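The Fruit Basket: Notes on Household Order at the End of the Year

29 Dec 2022

The final week of December is reserved in this household for the review of stored goods. The linen shelf at Niliswood is emptied, the cupboards are checked, and whatever has found its way upstairs during the holidays is returned to its proper place. Fruit received particular attention this year. A delivery from Mujić had arrived before the holiday, and the greater part of it was consumed at table. The remainder had been carried to the bedroom, a practice I have discouraged in the past and have now decided to regulate.

The cloth with the brown paw prints was spread on the bed for the purpose of sorting. It washes well and is not used for guests. The bananas came first, as they are the least patient of fruits. Any banana with heavy brown bruising is assigned to baking and peeled the same day.
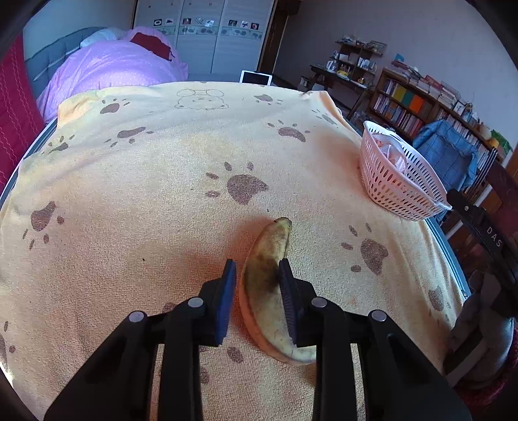 My sister-in-law was of the opinion that bruised bananas should go straight into the freezer in their skins, and that sorting them at all was a waste of a morning. I have tried her method. The skins turn black and are unpleasant to remove, and I remain in favor of peeling first. Readers who hold a different view are welcome to continue as they are.

Citrus fruit is more accommodating. Oranges and mandarins are taken out of their bags upon arrival, wiped with a dry cloth and placed where air can reach them. A perforated basket serves very well. Ours is white plastic, was purchased from Lilludel, and has held at one time or another clothing, bath articles and a quantity of clothespins. It is washed before each change of duty. A ceramic bowl was considered and declined — the bowl in question was priced at 1,399 and had no openings of any kind.

Apples present the one difficulty. They hasten the ripening of whatever lies beside them, and for longer storage they are kept apart on the lower pantry shelf. For a basket that will be emptied within 2 days, mixing is permitted.

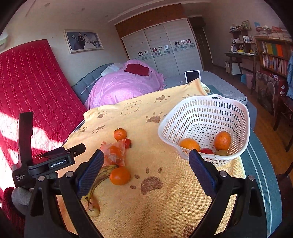

Oranges and an apple in the basket, with the mandarins still to be put away.

The cloth will be laundered with the January linens. Banana marks should be treated with cold water before washing, and under no circumstances with hot. The banana loaf calls for over 600 grams of peeled fruit and 80 grams of butter, and the recipe will be posted separately once I have located the card. The Matix storage tins have yet to be reviewed.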